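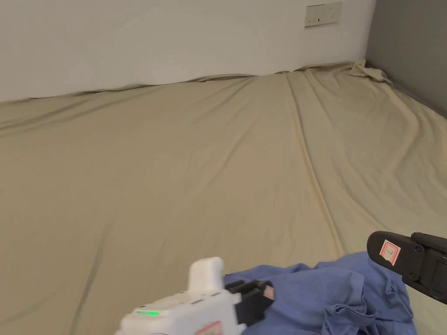
Beige fitted sheet on a large mattress, rumpled.

Questions about bed linen, Burnness Guest Rooms

Which corner do I start with?
The far one, at the wall. It is the hardest to reach and it comes loose first. Lift the mattress a little, pull the sheet well under, then go to the opposite corner.

My sheet has long diagonal creases. Is it the wrong size?
Usually not. Diagonal creases mean that one corner pulls more than the others. Loosen all four and begin again.

Can I leave towels or clothes on the bed?
Please take them off first, also the small ones. A blue cloth can leave colour on a beige sheet if it is damp.

Do you iron the fitted sheets?
No. We fold them warm from the dryer and smooth them by hand on the bed.

Where do I find a clean sheet?
In the hall cupboard, shelf 11. The Gremholm sheets are for the large beds, the Nieto ones for the singles.

When must the used linen be downstairs?
Before 10 in the morning. In July we ask for 9.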